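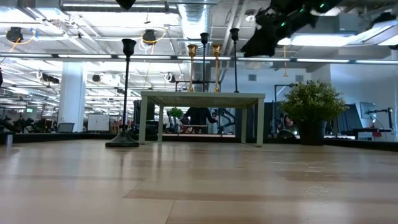 4. Course Project and Task Design

4.1 Setting

The project was carried out in the second half of a one-semester undergraduate course in robot manipulation at Dorgate. Enrollment was 54, and students worked in teams of three. Each team received the same starter code, the same calibration files and one shared booking calendar for the work cells. Simulation time was not limited. Time on hardware was limited to two bookings per week per team, with each booking lasting 60 minutes including setup and reset.

Earlier offerings of the course used colored blocks on a plain mat. Teams solved the block tasks quickly, and many of the solutions depended on a fixed grasp height that did not transfer to any other object. For the present offering the blocks were replaced by household objects with a high center of mass, narrow graspable regions and some degree of mutual occlusion. The task set built on these objects is called Grollurik in the course material, and we use that name in the rest of the paper.

4.2 Objects and layouts

The main object class is the candlestick. Candlesticks differ in height, finish and stem profile, and they tip easily when pushed above the midpoint. The gold type has an ornate turned stem, which gives a grasp planner several candidate contact bands of unequal width. The black type has a slender stem and offers fewer distinct features to a keypoint detector. Both types end in a cup or cup-like top, which students were told to treat as a no-contact zone.

A small side table placed on the work surface serves as both obstacle and target. Its top is a flat rectangle on four straight legs, and the space beneath it is open. In the layout of Figure 2, gold and black candlesticks alternate in a row behind the side table, so that their lower parts are partly hidden from a front view, while a tall black candlestick with a wide disc base stands free to the left. A potted plant on the right restricts the approach from that side. Its foliage is irregular and was a frequent source of false obstacle points in the depth data – several teams filtered it out and then collided with it.

The work surface itself is light wood with a slight gloss. Reflections of the ceiling lights appear on it as soft streaks, and these shift in the image as the viewpoint changes. We kept the surface uncovered. Segmentation methods tuned on the matte mats of previous years had to be retuned, and the written reports suggest that this step took more student time than any other part of perception.

4.3 Task levels

Level A asks for a single free-standing candlestick to be grasped by the stem and placed upright on the side table. Level B asks for a named candlestick to be removed from the row without moving its neighbors by more than 13 mm. Level C asks for the full row to be reordered by color, with the side table available as a buffer. Motion beneath the side table was allowed at all levels, although few teams used it.

A trial ends when the goal state is reached, when any object falls, or when the time limit expires. A fallen object counts as a failure even if the goal is later satisfied. Placement was checked against a reference pose by the scoring script, and an instructor confirmed the result on site.

4.4 Software

Teams could choose between two planning stacks. The first, Zinov, is a sampling-based planner written for the course and exposes its cost terms in a single configuration file. The second, Krūmiņa, plans over a small library of recorded motions and requires less tuning but covers a narrower part of the workspace. Switching stacks after the midpoint review was permitted with a short written justification. Perception code was left open, apart from a common message format for object poses.

4.5 Data collected

We logged joint states, commanded poses, planner calls and outcomes for all scored hardware trials. After removing trials with incomplete logs, 177 remained for analysis. Unscored practice runs were excluded. Team reports were coded separately for the type of failure described and for the change the team made in response. Where a report and a log disagreed on the outcome of a trial, the log was used and the disagreement was recorded. Section 5 gives results by task level and planning stack.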